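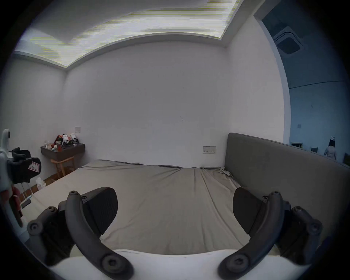 *Fig. 1. Bed-making, starting point: fitted sheet on, creases still in it.*

## Week 12: can a machine make the bed yet?

Short version: sort of, slowly, and I wouldn't cancel your morning routine over it. I love this chore as a test case because it looks so easy! You grab a corner, you pull, you smooth, done. But a sheet has no fixed shape, so every tug moves cloth you weren't even touching (anyone who has fought with a fitted sheet knows this one).

Compare the Plendholm bench task we read about in May, where the part is rigid and always sits in the same tray. The Brorix arm got through 500 of those and missed 12. Cloth is a whole other animal, and then there's the stuff people leave lying on it.
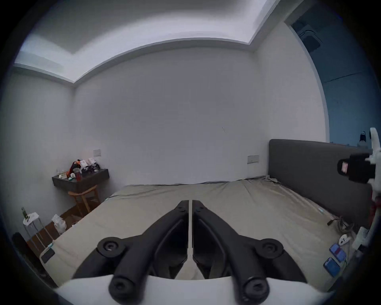

So does the robot have to clear the bed before it can straighten the sheet?

Most of the time it should, and that makes it two chores: picking up hard little objects, then handling one big floppy one. Cables are the nasty middle case.

For next time, read the Setport handout up to the part on grasp points and skim the rest. Also pick one chore at home, write down each step you do with your hands, and mark where you'd need to *feel* something to know you're done. One page is plenty.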